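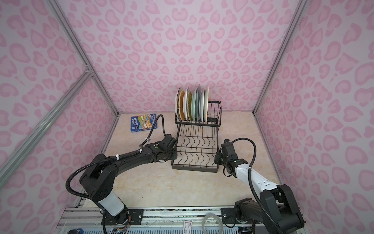
November 2019

Left the house before light and was at the Dunis hide when the first ducks began to talk. Cold, but without wind. The water was low again and there was a wide border of mud on the east side, with many small footprints in it. I think wagtail, but the mud was soft and I would not sign my name under that.

The heron nests are easy to see now that the poplars have dropped their leaves. In summer I only hear them. One nest in the second tree has slipped to the side and half of it hangs down. It was straight in January, I have a note about it. The herons do not seem to care, two of them stood in the next tree with their necks pulled in and looked like old coats.

At half past eight the white-tailed eagle came from the direction of Sisik, very low. All the coots ran together in one black ball. It was an adult bird with a clean white tail and a yellow bill. It made one turn over the reeds, did not try for anything, and sat down on the dead oak. I watched it for so long that my tea got cold in the cup. It cleaned its breast, then one wing, then it did nothing. I like eagles most when they do nothing.

There is a ring on the left leg. I could not read it, even with the telescope at full power. The oak is 800 meters from the hide, I measured it once on the map, and at such a distance the air itself is moving. If the bird comes to the Sýkora side I will have a better chance, because there the path goes closer to the trees. 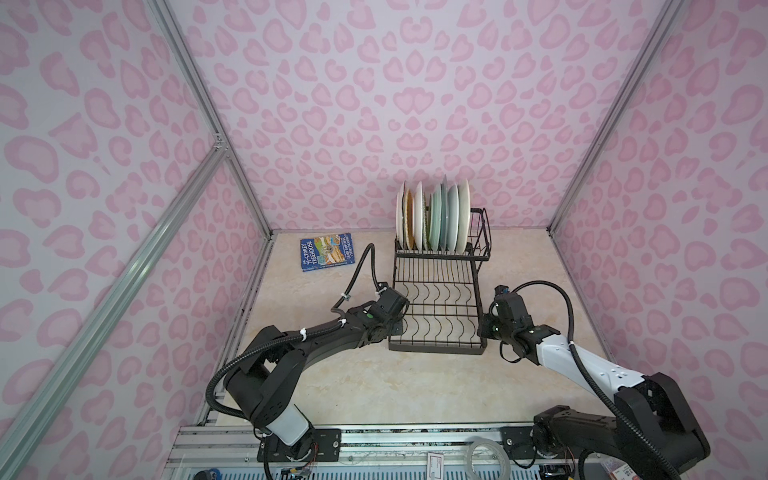

Counts

Mallard 481. Coot 64, all of them in the ball, so it was an easy job for once. Gray heron 9. Cormorant 3. Great egret 2. White-tailed eagle 1, adult, ringed on the left leg.

I counted the mallards two times and the first number was smaller, but some birds were behind the island then. I keep the second one. On the whole lake there can be up to 2,620 ducks in a good winter, if the old notebook in the hide is right. I have never seen so many myself. Perhaps they come when the ponds at Belness are frozen, and they are not frozen yet.

In the afternoon I walked to the Sýkora side, but the eagle was already gone from the oak and I did not see where it went. Under the tall pine I found a pellet, long and gray, with fish scales and one small bone in it. I put it in my sandwich box. It may be from the eagle or from a heron, and I have to look at it with the lens tomorrow.

The camera on the nest platform still shows only an empty platform. There are some fresh sticks on the north edge which I do not remember from last week. It is too early for building, but I have read that pairs carry sticks also in autumn. I must change the battery before the ground freezes and the ladder becomes dangerous.

Boots wet through on the left side again. Glue did not help. Tomorrow the other pair, and the thick gloves.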